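About Us

Varetti Bench Lab

We try out robot arms, grippers, cameras and controllers, and we write down how they behave. That has been the job since the start, and we still come in on a Monday morning wanting to know whether the run we left going has turned up anything odd (it usually has!).

Varetti started as a side project inside a small packaging shop. The shop wanted a gripper that could handle mixed goods, the sales sheets all promised the same thing, and borrowing the grippers and trying them on real products was the only way to choose. The notes from that first comparison got passed around, then other shops asked for their own, and before long the side project had its own door and its own coffee machine. We now fill 2 rooms on the ground floor of the old Pacheco building, with the arms in one and the desks in the other, and a window between them that everybody stands at too much.

What we do

Most of our work is side-by-side testing. A customer sends us a task, say picking light boxes out of a bin or setting bottles upright in a tray, and we put the candidates through it under the same conditions. Same objects, same starting spots, same lighting, same arm wherever the mounts allow it. Our standard comparison is 80 picks per gripper, and we report every one of them, including the embarrassing ones. A dropped item gets a line in the log with what was being picked, where it sat and which way the fingers came in.

We love this part. Two grippers that look like twins on paper can act completely differently once there's a soft, slightly squashy thing to pick up, and watching that difference show up in the numbers never gets old.

We also compare cameras and where to mount them. An overhead view is great for layout and poor at judging height. A view from near the wrist sees the last few inches well but has the arm in its way a lot of the time. We try both, and plenty of angles between the two, before we recommend anything.

Simulation first

Every new job begins in Tiklow, our in-house simulated bench. We build the work surface, drop in an arm and a set of objects, and start asking questions long before anything has to be bolted down. How much of the surface can this camera view cover? Does the arm hide the thing it's meant to pick? Is there enough room between the tall items for the fingers to come down? Changing a layout takes minutes, so we change it a lot, and people who came for a quick look tend to stay and move things around themselves.
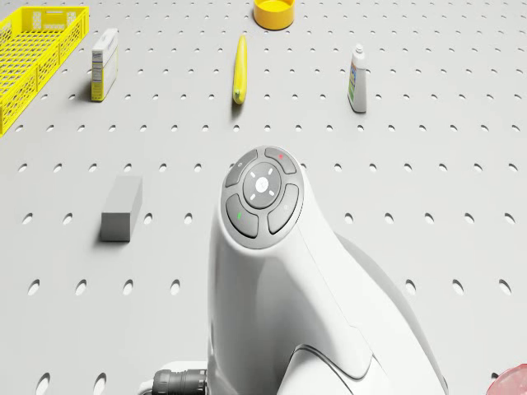
A Tiklow layout on the pegboard: crate, box, lid, banana, bottle and gray block, with the arm in the foreground.

We're picky about our objects. A good test set mixes things that stand up, things that lie flat and at least one thing with an awkward curve. Bananas are a house favorite, since a gripper has to deal with the bend and the taper in one go. Boxes and bottles are there because customers ask for them constantly. Plain blocks keep us grounded: if a setup struggles with a block, we go back and check our own settings before blaming the hardware.

Simulation has limits and we're upfront about them. Friction is hard to get right, soft materials are harder, and cables in the real world do whatever they please. So a Tiklow result goes in the report marked as a simulated result, on its own page, and the physical trials get theirs.

Controllers

Our newest line of work is the Vadham series, a set of repeat tests for controllers. We run the same motion, stop it partway, restart it, change the load and run it again, in shifts of 8 hours. It sounds dull and we find it fascinating. A controller that is lovely to use for ten minutes can be a real pain by midafternoon, and the people who have to stand next to it deserve to know that before the order goes in.

How we work with you

We don't sell hardware and we don't take a cut from anyone who does. You get the full log, the settings we used and the object list, so your own team can repeat the test.

Visitors are welcome on Friday afternoons. Bring something hard to pick up and we'll put it on the bench.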